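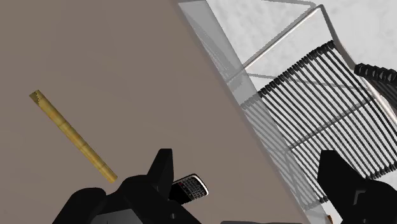

18 April 2018. Cane stock, moisture and splitting

Second batch of cane from Bakker unpacked and weighed. Total 1371 g with the ties removed. Labels say the same harvest as the March batch, but the wall is thinner at the butt end and the nodes sit closer together. Gerd Meinecke wants this lot for the Huvus screen panels, so the splitting trials go first and the steaming can wait.

Pin meter readings taken mid-internode, pins across the grain. The meter is set for softwood and the numbers only serve to compare one piece with another. Butt ends read wetter than tips throughout. Oven check still to do on offcuts, weigh before and after, same tray as last time.

Splitting: started every cut at the tip end with the thin froe. Runs clean through the internode, then wanders at the node unless the diaphragm is knocked out beforehand. Used the 5 mm steel rod for that. A rod with a rounded end pushes the diaphragm through in one piece; the square one tears it and leaves a ragged ring that has to be scraped.

Saw: the coarse blade lifts the skin on the exit side. Masking tape helps a little. The Flitari pull saw with tape gave a clean edge. Angled cuts splinter worse at the long point, leave extra length and trim after drying.

Sanding: do not sand the skin if the piece is to be left natural. Split faces only, 2000 grit is pointless on these, stop much earlier.

Rack in the back store is too close to the heater. Two pieces from March have checked along the full internode. Moved the rest to the lower shelf, ends waxed.

To do: oven check. Ask Botenska whether they will supply by wall thickness, and what they charge for cutting to length. Reorder end wax. Gerd to confirm panel height before any more is split.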